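About Drusolico

Drusolico helps small warehouses and repair shops plan and budget for their first robot arm. We do not build arms and we do not take commission from the companies that do. Clients pay us a fixed fee and keep the report.

The company was started by Siamak Kordestani, who spent years in purchasing for a parts distributor. Yanti Gunawan joined later and runs testing. There are now 6 of us.

What we do

A planning job starts with a visit, usually on a Tuesday, and a list of the items you need picked. We then price the whole cell: arm, gripper, bin, mounting, cabling, spare fingers, floor work and training. A basic review costs $500. A review with a picking trial is $4000, and $1000 of that is credited if you come back for a second site.

Trials are done with mixed small items in a metal bin. We write down what was picked, what was dropped and what had to be moved by hand, and the budget is adjusted to match.
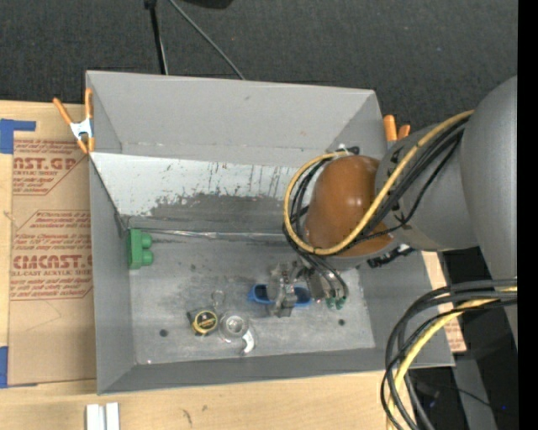 Picking trial with mixed items, including a tape measure and a green plastic block.

Past clients include Lelov and Osman. Our planning worksheet, Neda, is free to anyone who asks for it. New bookings open in July.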